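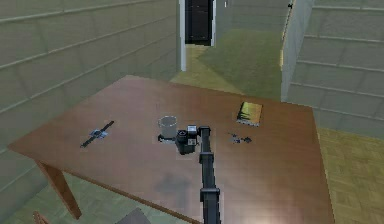
Wooden table with a black robot arm, computer-rendered.

[Prademard-users] Sync, reminders, and what is coming next
By Maite Robles
Sat 11 June

Print this message | E-mail this message

Hello everyone,

I have been meaning to answer Wutier's message all week, and I kept putting it off until I could give a proper answer instead of a hurried one. So pour yourself a coffee, because I do tend to go on a bit.

Wutier wrote:

> I updated the desktop version of Prademard and my notebooks
> are all there, but the reminders show up twice on my tablet.
> If I delete one, the other goes too. I have 1898 notes in the
> main notebook, if that matters. Also, is there any chance of
> getting the old sidebar back? I could find things in it
> without thinking.

First of all, thank you for writing it up so clearly. Your notes are safe, and so are your reminders. What you have is one reminder being drawn in two places — once from the tablet's own copy and once from the synced copy — and that explains why deleting one takes the other with it. Please don't delete any more of them for now! Go to Settings, then Sync, then "Rebuild local list," and leave the app open until the little wheel stops. With 1898 notes it may take a few minutes, and on an older tablet quite a bit longer than that.

The size of the notebook doesn't cause the trouble, but it does make it easier to run into. My own test notebook has 2857 notes in it (mostly recipes, song lyrics and a great deal of nonsense I typed to fill it up) and I could get the doubles to appear every time if I closed the lid of the laptop halfway through a sync. With a small notebook I had to try all afternoon. The fix is in build 1616, and I'd be so grateful if a few more of you would run that one before it goes out to everybody. It's in the usual test folder.

Now, the sidebar. I know, I know. I've had more mail about the sidebar than about anything else since we changed it in May. I was fond of it too, but the old one had to load every notebook before it could show you any of them, and people with slow disks were sitting and looking at a gray box. What I can do is bring back the old order, with pinned notebooks first and the rest by name, and also the narrow spacing that so many of you liked. Both will be check boxes under View. I have the first one working here and the second one sort of working, in that it looks fine until you make the window small.

One more thing while I have you. The import tool for Prolbridge files now keeps the folder names, including the ones with accents in them, which used to come out as question marks. Attachments still have to be moved by hand. If you have an odd old file that refuses to import, send it to me off the list and tell me which version it came from, if you remember.

Warm wishes to all of you, and thanks for your patience,
Maite

Comments

Rathnayake: Rebuild worked on my phone, thank you Maite. Took long enough to make lunch. All 895 notes present.

old_sidebar_fan: Pinned first, then by name! That's all I ever wanted. Will it remember the setting on each machine or is it one setting for the whole account?

Maite Robles: Each machine on its own for now. I can see the case for both, so do tell me which you'd like.

tess_k: Running 1616 on two laptops since last night and no doubles so far. The search box loses what I typed when I switch notebooks, though. I'll send the log tonight.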